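The Sorting Table

By Tavion Alcantara
January

Esperanza had the budget up on the wall before I'd got my coat off. She'd written it in three colours of marker, and at the top, underlined twice, was the word GRIPPER.

"We can do it," she said. "We can really do it! Come and look."

My sister and I had run Testton out of Dad's old shop for four years, sorting other people's recycling by hand, and for most of that time the arm had been a thing we talked about at supper. Now there was a quote from Woltetti for the arm itself, and another from a dealer called Sandhu for the fingers, and a line at the bottom that said Bimby, because she'd already named it.

"What's this forty-three?" I said.

"Hundred. That's the soft fingers. The hard ones are cheaper, but think about a can, Tav. Think about a can with hard fingers on it."

I thought about a can. I made a crunching noise and she pointed the marker at me as if I'd won something.

She had a plan for the fingers, too. Sandhu would lend us a set for two weeks if we sent a list of what they'd have to pick up, so we'd laid the table with the teal cloth and started putting things on it. I loved this part. I'd never looked so hard at garbage in my life.
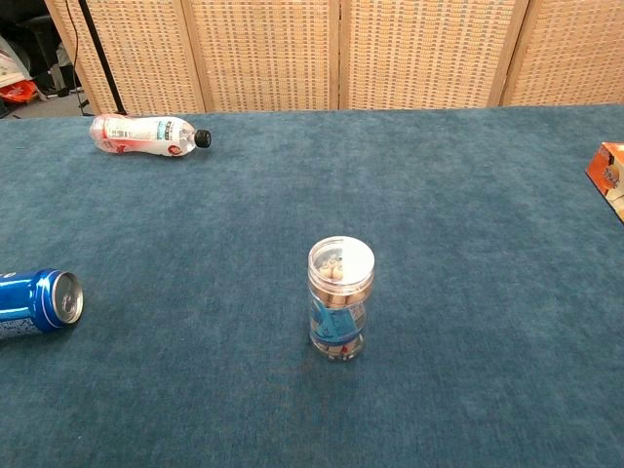
The jar, with the can, the bottle and the orange box around it.

"Round and standing up," Esperanza said, writing. "Round and lying down. Round and lying down, but clear, so the camera will hate it."

"And a box."

"The box is easy. Even the cheap suction cup does a box." She stopped writing. "Oh. Could we get both? If we leave the conveyor until next year, could we get both?"

We sat on the floor with the calculator between us. Without the conveyor we'd be carrying bins to the table ourselves, same as always, and I said I didn't mind that, I'd carry bins till I was ninety if there was an arm at the other end of them. She moved the conveyor to a new column and wrote LATER over it in green. Then she added a spare cable, a stop button and a proper stand for the camera, and the total came out so close to what was in the account that we did it again from the top.

"What about the jar?" I asked. "If it grabs the lid, does it lift the jar or just the lid?"

"Depends how tight somebody screwed it on."

"Put that on the list."

She put it on the list. It was nearly midnight, and she was already dialling Sandhu's number to leave a message.

Contact the author | © Tavion Alcantara | Back to top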